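Dondden Shirt Folding Set - README

Version of July 16, 2021

What this is

Recordings of a two-arm robot folding T-shirts on a table, made in the shared workshop at Tustham. The robot was put together there over the winter and spring by members working evenings. The recordings are meant for people who want to train or test a folding policy on a machine of about this size, and for anyone building something similar who wants to see what the data looks like before spending money on arms.

The set has 3953 episodes. One episode is one attempt at one garment, from the first grasp until the operator presses the foot pedal to stop.

What is in the download

- episodes/ - one folder per episode, numbered in recording order. Numbers are never reused, so there are gaps where an episode was deleted.
- each episode folder holds the head video, joint positions for both arms, gripper opening for both hands, and a small text file of notes
- calib/ - camera and arm calibration, one file per session
- tools/ - scripts for playback, trimming and conversion
- garments.txt - the list of shirts, with size and fabric as printed on the label
- CHANGES - what moved between versions

Joint positions are in radians. Gripper opening runs from 0 (closed) to 1 (fully open) and is the commanded value. The measured value is in a separate column and lags a little.

How it was recorded

All episodes are teleoperated. The operator moves a pair of small leader arms and the robot follows. The control software is Flirkitz, with our own patch for the gripper limits. The patch is in tools/ and you need it if you want to replay commands on hardware. Without it the left hand will try to close past its stop.

Video and joint data are logged at different rates and lined up afterward by timestamp. The alignment is good to 2 video frames in most sessions. Sessions where it is worse are marked "sync" in the notes file - leave them out if timing matters to you.

Each operator was asked to use the Borbély fold: sides in, sleeves back, then bottom to top. Not everyone stuck to it. The notes file says "free" where the operator did something else. Those episodes are still useful for grasping but will confuse a policy that expects the same order of steps each time.

Starting states

There are two kinds. In "flat" episodes the shirt is laid out by hand before recording. In "heap" episodes it is dropped on the table from roughly 40 cm and left as it lands. Heap episodes run longer and fail more often. The starting state is the first line of every notes file.

Success labels

An episode is labeled 1 if the shirt ends as a rectangle with no sleeve sticking out, and 0 if not. One person did all the labeling from the last frame of video. Borderline cases were labeled 0. There is no score for neatness, and a lumpy fold can still be a 1.

Known problems

- The wrist cables can pass in front of the head camera when the arms reach far forward.
- Light-colored shirts wash out against the white table when the overhead lights are at full brightness. Exposure was locked after session 9, and earlier sessions drift.
- Reflections off glass behind the table change from session to session. Crop the top of the video if your model picks up on it.
- The right arm has more backlash at the elbow than the left. A replacement part is planned for October, and data recorded after that will go out as a separate set.

Before you use it

Run tools/check first. It compares file sizes and looks for missing folders. If you convert to another format, keep the notes files with the episodes, as the start state and the "sync" and "free" marks are stored nowhere else.

The code in tools/ is free to use and change. The recordings may be used for research and teaching. If you publish something built on them, give the name of the set and the version date.

Sample views, light green garment on the main table:
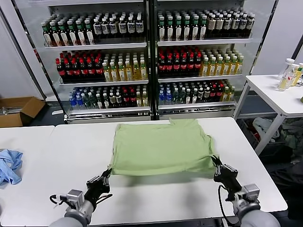
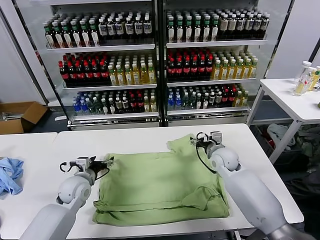
Dondden Notes, Issue 9

Playback

To watch an episode, run tools/play with the episode number. The space bar pauses, and the arrow keys step one frame at a time. Add the word "joints" after the number to plot both arms next to the video. Plotting is slow on older laptops, so trim the episode first.

Reporting errors

Send the episode number, the frame where the trouble starts, and what you expected to see. Corrections to labels are collected and go into the next version, with a line in CHANGES for each.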